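### 3.2 Workspace and objects

The cell was put together in a shared workshop at Zalberg, mostly in evenings, on a blue pegboard platform. Pegboard was a late choice. First base was solid and every fixture change meant drilling again. With holes on a grid we just move bolts. A wooden board goes on top as the work surface; its grain is kept visible on purpose, as the Premolau segmenter was tuned on plain backgrounds and we wanted to know how badly it would cope (see 4.1).

Objects are coloured plastic shape blocks, 8 in the set, two each of red, yellow, green and blue (Fig. 2). Shapes repeat across colours, so colour alone can't pick the target. Stars are the nuisance. Contact on a point and the block turns before it slides.

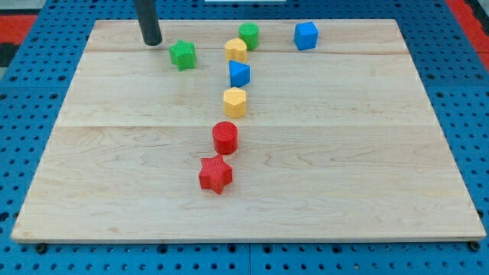
**Figure 2.** Blocks on the board, black end of the arm at back left.

Layouts were set by hand between trials, no template. We ran 500 trials, of which 737 s total went on re-homing after the Furanico driver dropped its conection. Fixed in October with a shorter cable, no repeats since. Trials hit by a drop were thrown out and run again, same layout as near as we could get it.

Board height was checked at the corners before each session. Shims where needed. The the offset goes straight into the config file, see Appendix B.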